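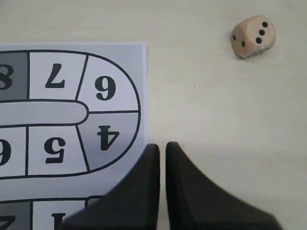 3.2 What people did when they lost

I'll admit I went into this part of the study expecting sulking. My own family can't get through a wet afternoon of board games without somebody going off to put the kettle on rather loudly, so I assumed the 94 people who played for us in Kernmont would be much the same. They weren't, or at least not in the way I'd thought.

Henok Tilahun and I sat in on the sessions and wrote down whatever players said in the minute after a game ended. Games of pure luck (a die, a printed track, no choices to make) got far more talk out of the losers than games of skill did. People who had been beaten at draughts mostly went quiet or asked for another go. People who had been beaten by a die wanted to tell you all about it – the run of ones, the turn where it all went wrong, the cousin who always wins!

Figure 2. A die and part of a printed board-game track.

We'd kept the track games short, up to 800 seconds each, and I do wonder if that helped. Chathurika Paul read an early draft and thought longer games might wear the good humour off, and she may well be right. Two players refused to stop at all and carried on into the tea break, so their remarks are left out of the counts but kept in the appendix, where I think they're the best thing in it.

The older players come next, in section 3.3.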